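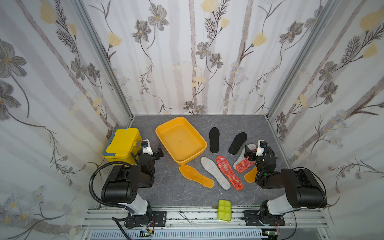 4.2 Do cushioned insoles reduce foot pain in standing workers?

Figure 3. Shoe insoles spread across a grey marble-patterned tabletop, with a yellow lidded storage box in the left rear corner.

The claim that a softer insole eases pain at the end of a shift is repeated in most trade leaflets, and we found little to support it. Of the 464 shop and warehouse staff who joined the Moffat survey, 352 returned both diaries. Those given the Okach insole reported slightly less heel pain after 30 days, but so did those who kept their own. The gap between the groups was small enough to be chance.

The Cludard trial is often cited against this view. Its authors set out to recruit 1,000 people and stopped well short, and their pain scale was changed part way through. Everyone in it also knew which insole they had been given, so some of the benefit may be no more than the pleasure of getting something new. The Omance study had the same weakness and did not record what shoes were worn. We would want both faults put right before any employer is advised to spend money on insoles.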